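4.3 Recording a two-arm sorting session

Use this procedure to record demonstrations for the Grinance baseline. It assumes both arms have been homed and the wrist cameras calibrated (section 3). Settings follow the ones used for the Honska results, so that new runs can be compared with the old ones.

1. Start the Thorlacius recorder and load the profile "sort_two_arm".

2. Set the episode limit to 700 steps. Longer episodes are dropped when the data is loaded for training.

3. Stand the three buckets in a row at the back of the table, near the wall: green on the left, then pink, then blue. Keep this order for the whole session.

4. Clear the front of the table. Both grippers need that space when they swap sides.

5. Check the live view from each wrist camera. The buckets should show between or above the fingers. If a fingertip hides a bucket rim, raise the wrist and check again.

Note: The green bucket may run past the left side of the view. The policy was trained with views like this and no correction is needed.

6. Pick up the can with the right gripper and hold it low in front of the blue bucket, one finger above and one below. A slight tilt is fine.
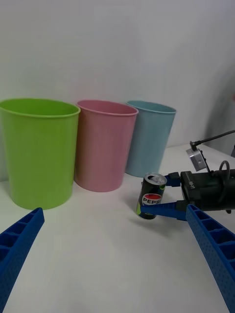 7. Press Record, wait for the tone, and carry out the transfer at an even speed.

8. Open the gripper only when the can is over the bucket you want – early releases must be marked as failed.

9. Save the episode and repeat. A full session is 12 episodes for each bucket.

Caution: Do not reach over the table while either arm is live. Press Hold on both pendants first.

Failed episodes stay in the set. In the Prandow comparison, the policy trained with them recovered from poor grasps more often than the one trained on clean episodes only.

Section revised 26/01/2024, E. Bermúdez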